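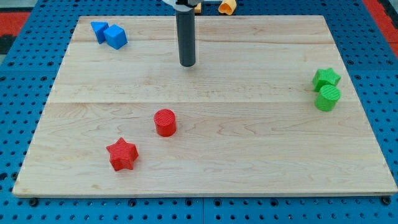

Filed under: Ask Why / Wood & Workshop / Ages 8 and up

Is That Really One Big Piece of Wood?

Look at a wooden tabletop, a big cutting board or a wide shelf. Most people would say it is a piece of wood. One piece. It's flat, it has four corners, and you can pick the whole thing up at once if you're strong enough.

I'm not so sure, and you shouldn't be either. Go and look for a seam.

A seam is a thin straight line where two planks meet. The board at the top of this page has one running right across it, near the middle. There's a second line farther back that is much fainter, and you might miss it the first time. I did. Straight lines are a good clue in wood, and here is the reason to be suspicious of them: trees are not very good at straight. The marks a tree makes by growing are wavy, or they bend, or they fade away. When you see a line as straight as a ruler going all the way from one side to the other, a person probably had something to do with it.

So why would anybody join planks together? Why not just cut one wide board and be done?

First, think about the tree. A board can't be wider than the trunk it came out of. If you want a tabletop 40 inches wide in one piece, you need a trunk even fatter than that, and most trees that get cut for lumber are nowhere near it. You can wait for the tree to grow, of course. You will be waiting a long time for your table.

Second, wide boards misbehave. Wood takes in dampness from the air and lets it go again, and it swells and shrinks as it does. It does this mostly across the grain and hardly at all along it. Because of how the rings sit inside it, a wide board can curl up at the edges, which woodworkers call cupping. Several narrow planks glued edge to edge can still move, but the curl in each one is small, so the whole thing often stays flatter.

Often. You may read that glued boards never warp. Don't believe it. Leave one leaning against a damp basement wall and then tell me it never warps.

But won't it snap at the seam?

This sounds like a sensible worry. Glue comes in a bottle and wood comes from a tree, so the glue must be the weak part, right?

You can test it. The woodworking shop at Pramwood keeps a box of broken scraps for visitors to look through, and the glued ones are the best things in it. In most of them the break is beside the seam and the seam itself is still holding. Wood glue soaks a little way into the wood on both sides before it hardens. If the two edges were flat and clean and were clamped tightly together, the joint can be as strong as the wood next to it, or stronger.

There are a few in the box that did split right along the glue. Somebody was in a hurry with those, or the edges didn't fit. A bad joint is still a bad joint.

What are all those lines, then?

The long streaks are called grain. A tree trunk grows by adding a new layer under its bark, usually one each year where there's a warm season and a cold one. Saw down the length of the trunk and you slice through those layers the long way, so they show up as stripes and waves. In pale woods such as maple the stripes can be very soft, just slightly darker bands of tan.

Small dark spots are often knots. A knot is the place where a branch grew out of the trunk. The trunk kept getting fatter and swallowed the bottom of the branch, so when the saw goes through, you see the branch cut across. Some people call knots flaws. I think that depends on what you're making. A knot in a ladder is bad news. A knot in a tabletop is just something to look at during long dinners.

Can you count the stripes on a board and find out how old the tree was? People will tell you so. It doesn't work well. To count the rings properly you need to start at the middle of the trunk and go all the way out to the bark, and a plank is only a slice of that. If you count 50 stripes, you know the tree was probably at least that old when it was cut, and that's all you know.

End grain

Now check the edges of your board. On the ends, where the saw went across the plank instead of along it, the wood looks different. The stripes stop and you may see short curves, or tiny dots. That is end grain. A tree is full of very thin tubes that carry water up to the leaves, and at the end of a plank you are looking straight into the cut tubes.

Want proof? Find a scrap of bare wood, with no paint or varnish on it, and ask a grown-up before you start. Put one drop of water on the flat face and one on the end. Watch both. The drop on the end usually disappears first. If it doesn't, try another scrap, and check whether yours has been sealed with something. One drop on one piece of wood isn't much of a test anyway. Do 9 and see if you still agree with me.

Try it at home

Pick a wooden thing in your house that everyone believes is one piece. Run your eyes across the grain and look for a place where the pattern suddenly changes – a wavy streak that stops dead, or a light stripe sitting hard against a darker one. Follow the change along. If it makes a straight line, you have found a seam. Then look at the edge and see if the line carries on there.

One warning. Some furniture has a paper-thin layer of nice wood, called veneer, stuck over something cheaper, and some has a printed picture of wood with no wood in it at all. If you find the very same knot twice, with the very same wiggles around it, be suspicious. No tree grows the same knot twice.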